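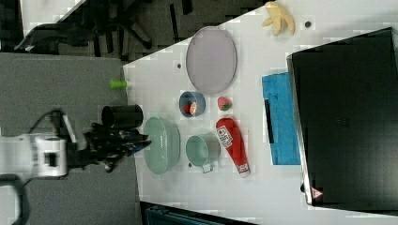
Notes on Sorting the Play Kitchen

The play kitchen is reviewed in full twice a year, and the review for this half was completed on 19/07/2003. The following notes set out the procedure and the decisions taken. They are published on this page for the benefit of other households, and for the author's own reference when the matter comes up again.

The review begins with everything that will fit being laid out on a white table. Items are not sorted in the box. Sorting in the box was attempted in May and had to be repeated, as the smaller pieces of fruit settle to the bottom and are missed. On the table it is possible to see at once which dishes belong together and which foods have lost their partners.

Tableware

The large oval pieces are retained. The pale green bowl and the lavender-gray plate do not match, and no attempt will be made to match them. They come from different sets, the first bought new from Mindine and the second acquired at a church sale in a bag marked with the number 211, the meaning of which has never been established. Both are large enough to serve as a platter, and in practice the bowl is used for soup, salad, laundry and, on one occasion, a doll's bath.

The pale green mug with the metal handle is also retained. It is in daily use. Requests for coffee are received from the play kitchen at all hours and the mug is the preferred vessel. The small blue bowl is kept for cut fruit and for nothing else, under a house rule introduced by the younger user and enforced by her without exceptions.

The black cup is under consideration. It rolls. Cups that stand firmly on the table are available at modest cost, and the Fimosent catalog lists a stacking set that appears suitable. A decision has been deferred until the autumn.

Food

The food collection has been reduced. The following principles were applied:

Items that can be recognized by a visitor without assistance are kept.
Items with a split seam or a sharp edge are discarded.
Duplicates are limited to two of each kind, with the exception of eggs.

The banana and the strawberry were kept under the first principle. The banana is a pale yellow and has always been so; it is frequently employed as a telephone. The strawberry is small, and for that reason is stored in the blue bowl when play has finished. A quantity of gray pastry, thought to be croissants, was released.

The red ketchup bottle deserves a separate entry. It was proposed for removal on the ground that it contains nothing and goes with very little. The proposal met with strong opposition from both users and was withdrawn. Ketchup is at present served with every dish prepared in the kitchen, including cereal. The bottle does not always remain upright and is accordingly stored on its side.

Cleaning supplies

A blue sponge or cloth forms part of the permanent equipment. The author recommends this to any household establishing a play kitchen. Children who will not wipe a real table are found to wipe a pretend one at length, and the habit may transfer in time – no firm evidence of this has yet been recorded here.

Washing is carried out in the real sink with dish soap and warm water. Hollow foods are squeezed and left to drain overnight on a towel. Wooden foods are wiped only. The author previously placed wooden items in the dishwasher and does not intend to do so again.

Storage

Three arrangements have been tried. The first was a single deep chest of the Bråten type, which held everything and in which nothing could be found. The second was a shelf with labeled trays. This was satisfactory to the adults of the household and ignored by the children. The present arrangement consists of shallow bins from Puneck, one for dishes, one for food, and one for whatever remains. The third bin is always the fullest.

Bins are filled in order of size, with plates and large bowls first and small foods last. The mug is placed on top, where it can be reached at short notice.

Matters outstanding

Several questions could not be settled at this review and are carried forward. The lid of the small saucepan has been missing since the spring. The toy cash register accepts money but no longer returns it. A decision is also required on a box of old tin dishes received from a relative, the largest of which has the year 1853 painted on its base. The author considers the date to be decorative, but the dishes have been put on a high shelf until their paint can be looked into. They will not be issued for play before then.

Readers who have found a reliable method of keeping small foods together between reviews are invited to write in. Drawstring bags have been suggested and will be tested. The next review will cover the dress-up trunk as well, and will therefore need to be carried out over two afternoons.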